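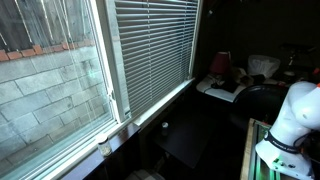
Back room window, blind off on the left pane, still on for the right

Dark back room facing a retaining wall: what would you do?

Posted by mossyfoot
December 11, 2020

We have a downstairs room at the back with a corner window, two sections, and the ground outside is higher than the floor inside. So the view is a block wall, then a row of red bricks, then the fence on top of that. The fence is old and you get slivers of light between the boards, but not much else. It is close enough that I have to go out sideways to clean the glass.

By the time you are a few steps into the room it is very dark, even at midday. I took the blind down on the left section in October to see if it would help. It did a bit, but now I look at concrete. The right section still has the grey-blue slats that came with the house.

Options so far:
Paint the blocks white or cream
Leave the wall and put up something that lets light in but hides it, such as film or a thin blind
Give up and use it as a store

Budget is 600 all in. I have had one quote from Whitlock for taking the fence down and putting in something lower, and that was 3,425, so no.

Reply from penknife_annie

Paint the wall. We had the same thing behind our kitchen, and a pale masonry paint made more difference than any lamp. Yours has gone greenish in patches, so it needs a stiff brush and fungicidal wash first, then leave it a few days before you paint. Two coats. I would leave the bricks as they are, the red is the only bit of colour you've got out there.

Reply from drybed

I would not paint a retaining wall until you know whether it is damp from behind. There is soil against the other side, presumably. If water is coming through, the paint will lift off in sheets and you will have a scabby wall instead of a plain one. Is there any drainage in it?

Reply from mossyfoot

No weep holes that I can find. The stains are worse after rain. The soil next door is up to the brick row, more or less.

Reply from drybed

Then that's your answer. Sort the water or leave it bare.

Reply from penknife_annie

Ours had soil behind it as well and it has lasted 3 winters. Use a breathable one and it lets the damp out. Worst case you touch it up every spring, which is an afternoon's work on a wall that size.

Reply from drybed

"Touch it up every spring" when you can only get in there sideways. I've done that job in a gap like that and I wouldn't sign up for it again.

Reply from larkrise22

Could you fix something in front of the wall and leave the blocks alone? Tileo do a white outdoor panel that goes on battens. We put it up in a side passage and it came to 231 for the panels, fixings extra. You keep an air gap behind, so the damp matters less. Check what you have left to walk through once the battens are on.

Reply from tobyjug

Has anyone mentioned the blind? Those slats are tilted so nearly all the light is going on the slats and not into the room. Take the right one down as well and live with it for a week before you spend anything.

If you need privacy, and I can't see who would be looking in over that, get a Vundik top-down one. It covers the bottom and leaves the top open. Your light is all coming from the top anyway.

Reply from mossyfoot

Fair point about the blind. I kept it up because the right side is nearer where I sit and I did not want two lots of concrete. I will take it down at the weekend and see.

The panels sound possible. I measured the gap this afternoon and I would lose the width of a batten plus the panel, so it would be tight for the window cleaning but I could do it with a pole.

Reply from quillwort

Another vote for washing it and leaving it. Put ferns in troughs along the bottom and hart's tongue if you can get it. It will be shady enough. I like an old block wall with plants in front, and white ones look grubby very quickly.

Wash the windows too while you are out there. I can see streaks down the pane.

Reply from penknife_annie

Ferns won't make the room any lighter, though, and that was the question.

Reply from quillwort

No, but it gives you something to look at. A daylight bulb will do the rest. I have a Wunow one in the hall, left on most of the day in winter.

Reply from mossyfoot

Thanks all. Plan for now is blind down, glass cleaned, wall scrubbed. Then I will get a price on the panels, and ask next door whether they know what's behind the blocks. Troughs may happen if there is room for my feet.

Reply from drybed

Ask them about a land drain while you're at it.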